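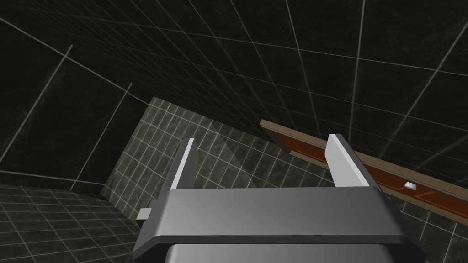
Wrist cam in sim vs. the real arm - grasp misses on the rail pick

Workshop Builds > Arms and Grippers > Simulation

tessel_bore
Bench build, Halteron arm kit with the parallel jaws. Before I let it near the real rail I want the sim pick working. The render at the top is the wrist view with the jaws open, the orange-channel rail on the right and the white block sitting on it. The policy was trained on 1439 sim episodes. Evaluated over 40 runs with the block placed anywhere along the channel, it gets 63 percent. Nearly all the misses are the same: the jaws close short, on the near side of the block.

Jaw geometry is the stock mesh. Camera extrinsics came from a checkerboard calibration on the real wrist, entered by hand.

Before anyone asks, I have not changed the gripper friction.

k_lathe
Check the camera mount first. An error of a few degrees in pitch looks like nothing in the render and puts you well short at the end of the reach. Put a debug sphere at the tool center point and see whether it lands midway between the fingertips in the wrist view.

Also, the tile texture. You have dark marble-like tile with high-contrast grout on every surface. If you trained on that only, the encoder may be locating the block relative to the grout lines.

tessel_bore
Texture is randomized in training. Tile was one of 8 sets. The eval room just happens to use it everywhere.

quillon
One of 8 is not much randomization when the lines are that strong. I'd still bet on the mount, but run the eval again with flat gray walls. It costs you one coffee.

ohmsby
Disagree with both of you. Misses that are always on the near side are a depth problem, and a single wrist camera has to infer depth from apparent size. That block is tiny in view. Add a second fixed camera or a range sensor and stop tuning the renderer. I went through this on a Seixas clone and lost most of June to texture settings.

k_lathe
A fixed bias is not what poor depth looks like. Poor depth scatters both ways. His error has a sign.

ohmsby
It has a sign if the training set has a sign. Where did the block sit in the demos?

tessel_bore
Uniform along the channel, or it should be. I will plot it.

tessel_bore
Results, in the order I did them.

Block position histogram: flat. No bias there.

Flat gray walls, same seeds: no change worth reporting.

Debug sphere at the TCP: off. It sits clearly closer to the palm than the fingertips. I had entered the offset from the flange and the Itham exporter measures from the gripper base. So the extrinsics are fine and the tool frame was wrong.

quillon
Then the real arm will have the same error if it reads that URDF.

tessel_bore
It does. Fixed in both. Re-collecting demos overnight, as the old ones were recorded against the bad frame.

ohmsby
You could shift the recorded actions instead of collecting again. It is a constant transform.

k_lathe
Only if the scripted demos succeeded. If he filtered on success, the set is skewed toward the placements where the bad offset still worked - shifting keeps the skew. Collect again.

ohmsby
The histogram was flat.

k_lathe
Flat before the filter or after?

tessel_bore
Before. Collecting again.

merkon_refugee
Slightly off topic, what is the rail modeled in? I have the same layout on my bench and my Merkon export turns any groove into a solid block for collision.

tessel_bore
Separate collision mesh, three boxes: two lips and a floor. Do not let the exporter take a convex hull of the whole part or the block will float on top.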